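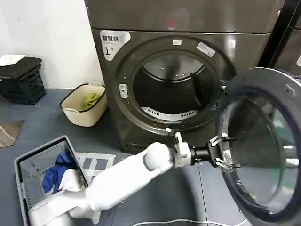 Front-loading dryer with its door open.

Home | About the Program | Grants | Reports | Contact

Haltach Household Energy Program
Second Progress Report to the Pestileo Fund

1. Purpose of this report

This report covers work carried out under the Pestileo Fund grant from the close of the first reporting period through the end of January. It describes progress against the approved work plan, the use of funds to date, and matters on which the program requests a decision. It was prepared by Kidus Kumsa, Program Manager, and reviewed by Bernd Oltmanns, Director of Operations.

2. Background

The program offers home energy visits to renters and owners in the Haltach and Yilma districts. During a visit, an advisor reviews the household's utility bills, checks windows and doors for drafts, looks at the heating and hot water settings, and leaves a written plan. Households that meet the income guidelines may also receive weatherization materials at no cost. Most of the housing in both districts was built before current insulation standards, and heating accounts for the largest share of the bills we have reviewed.

3. Progress against the work plan

Home visits. Advisors completed 419 visits during the period. Demand was strongest in Haltach, where the district housing office included our leaflet with its annual notice to tenants. Yilma started more slowly. Several property managers there asked for written confirmation of our insurance coverage before allowing access to shared hallways and boiler rooms. The confirmation has now been supplied and scheduling has resumed.

Weatherization. Door sweeps, window film and pipe insulation were installed in 38 homes. Installation takes place on a separate appointment after the visit, and the gap between the two has been longer than planned. The supplier was unable to deliver window film in the wider size for much of the fall. A second supplier has been approved and deliveries are regular again.

Advisor training. Three new advisors finished the training course and now carry out visits without supervision. The course was revised to give more time to reading time-of-use bills, as advisors reported that residents asked about these more than any other subject. The section on laundry and kitchen appliances was shortened and moved to a printed handout.

Follow-up calls. Calls are made after the household has received at least one full bill following its visit. Nearly 50 percent of the households called could be reached on the first attempt. Evening calls were more successful than daytime calls, and the call schedule has been adjusted. Results on energy use will be presented in the next report, when a full heating season of bills is available.

4. Records and data

Visit records were moved from paper forms to the Cendar case system. The transfer took longer than expected. Addresses in the older forms had been entered in different ways and had to be corrected by hand. All active cases are now in Cendar, and closed cases from the first period will follow. Consent forms continue to be kept on paper in a locked cabinet at the Haltach office.

5. Budget

Spending on staff and travel is in line with the approved budget. Spending on materials is below budget as a result of the delivery delays described in section 3. Printing costs are slightly above budget. No funds have been moved between budget lines.

6. Requests to the Fund

The program asks the Fund to approve the carryover of unspent materials funds into the next period, for the same purpose. We also request approval to extend office hours in Yilma to Thursday evenings, which can be done within the existing staff budget. A revised staffing schedule is attached as Annex B.

7. Next period

Work will focus on clearing the list of households waiting for installation, completing the transfer of closed cases, and collecting winter bills from participating households. Questions about this report may be sent to Mr. Kumsa at the program office.

Related items
First Progress Report to the Pestileo Fund
Annex A: Budget Statement
Annex B: Yilma Staffing Schedule
Income Guidelines for Weatherization Materials
How to Request a Home Energy Visit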